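Section 7. When the Gripper Drops or Crushes the Part

You've made it to the fun section! Grip faults are the ones you'll meet most often on the Dondano cell, and they teach you more about your set-up than a week of clean runs. Nearly all of them can be fixed at the bench with the tools in the lid of the kit.

How the fault shows up

The cell stops in mid-cycle, the lamp goes amber and the screen reads GRIP LOST or GRIP OVER. GRIP LOST means the fingers closed further than the part should allow. GRIP OVER means the motor pushed past its limit before the fingers reached their target width. Folded cardboard can give you either one, sometimes in the same afternoon, as the layers slide against each other when they are squeezed.

CAUTION: Press the red stop button before you reach into the cell. An amber lamp does not mean the arm is safe. It can still move if someone clears the fault from the screen.

Clearing the fault

1. Press the red stop button and wait for the lamp to go out.
2. Hold the part with one hand if it is still in the fingers.
3. Turn the release knob on the wrist a half turn to the left. The fingers will open slowly.
4. Take the part out and set it aside. Don't feed it back in, even if it looks fine.
5. Wipe both rubber pads with a dry cloth.
6. Reset the stop button and choose HOME. Stand back until the arm is parked.
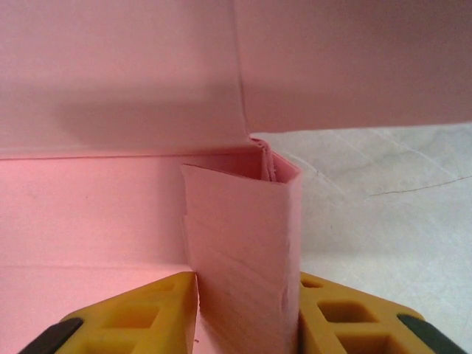 Cardboard has a memory, and that is the part we love explaining. Once a fold has been squeezed too hard, it gives way sooner the next time, so a grip setting that held all morning can suddenly be too strong. Khurram Gilani ran into this on the Wistach line in December and logged 1,812 cycles before he was happy with the numbers below — they really do work!

Setting the grip again

1. Open GRIP > FORCE and note the value you have now.
2. Lower it to 20.
3. Run one fresh part at slow speed, with the guard closed.
4. If the part slips, raise the value by one and try again with another fresh part.
5. Once it holds, save the setting and run 10 parts at full speed.

Note: Change force or finger width, never both at once. If you change both you won't know which one helped.

Check the pads again after some 400 cycles. If GRIP OVER comes back at a low force, stop using the cell and send the fault log to Kulsoom Bangash at the Hotutdale service desk. Leave the wrist cover on until you hear from her.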